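Nimri Hand Kit: README

Two-handed gripper kit for recording table work, sold by Rakitness

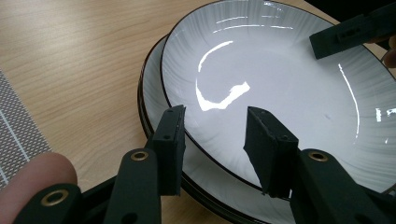 Stacked plates task, left gripper at the rim of the upper plate.

Last update: April 15, 2026

What you get

The kit has 2 hand-held grippers, a carrying case, spare finger pads and the Inell recording software. The person holds one gripper in each hand and does the task as usual. No robot is necessary during recording.

Sample data

With the kit comes a small sample set with 210 recordings of 4 tasks. Of these, 78 are from the plate task. All were made in February at our Sturnier workshop. Please use them to check your installation before you record your own.

Known limits

Glossy dishes give strong reflections, and depth estimation on them is less reliable. We did not remove such recordings. The fingers of the operator can enter the view at the corners; if your training needs a clean view, apply the mask file in the folder "masks".

Finger pads wear at the lower edge. Spare pads are fixed with one screw each. Do not tighten it too much, the hole can crack.

License

The sample data is free for research and teaching. For commercial use, please write to Rakitness first.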